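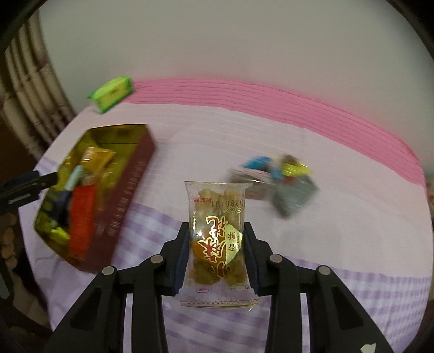 Wutdale > Robotics > Incidents and faults > Elwood over-grip fault

Print this page | E-mail this page

The Elwood over-grip fault was a control error in the Elwood, a two-jaw hand-held gripper developed at the Venness workshop and used to record handling tasks with small household and grocery items. The fault caused the jaws to keep closing after contact had been made, which crushed soft goods and, in one case, pinched an operator's finger. It was first noticed in August during work with snack packets. Packets of this type are a hard case for any gripper of the kind: squeezed at the middle between two padded jaws, the clear wrapper narrows and its flat ends flare outward even in a normal grip, with the twisted snack pieces pressed together inside. Operators therefore had trouble telling a normal grip from a faulty one by eye.

Background

The Elwood uses a linkage driven by a single motor. Closing force is limited in software, which reads motor current and stops the jaws when a set level is reached. The original design by Ravinder Gosselin also included a mechanical slip clutch, but this was dropped before the first batch of 13 units was built. Gosselin later described the change as a matter of weight.

Discovery

Chantal Vachon, who ran the handling sessions, reported that packets were splitting along the bottom seal more often than expected. A review of 572 recorded grips found that most of the damage came from 4 units. On those units the current reading froze for a short time after the motor warmed up. While it was frozen, the controller saw no rise in load and went on closing.

During the same review, operator Mackenzie Després was guiding a soft item into place when the jaws closed on her left index finger. The release button worked, but only after a delay. The finger was bruised and no further treatment was needed. All units were withdrawn the same day.

Cause

Zachary Arsenault traced the frozen reading to a filter routine that discarded values it judged to be noise. As the motor warmed, real readings began to fall outside the accepted range and were thrown away, and the last good value was repeated. The fault did not show up in bench tests, which were too short for the motor to reach working temperature.

Changes

Revised firmware was issued on Feb 28, 2025. It treats a repeated reading as an error and opens the jaws. The slip clutch was put back, adding a little weight to the tool, and the bench test was extended to 600 grips without a pause. The release button was rewired to cut motor power directly.

Rhonda Caron, who wrote the safety notes for the revised tool, also added a rule that items must be set down before the operator adjusts them by hand. The Enriquez gripper, which shares the same motor but has a separate force sensor in each jaw, was checked and found not to be affected.

See also: Enriquez gripper; Force limiting; Slip clutch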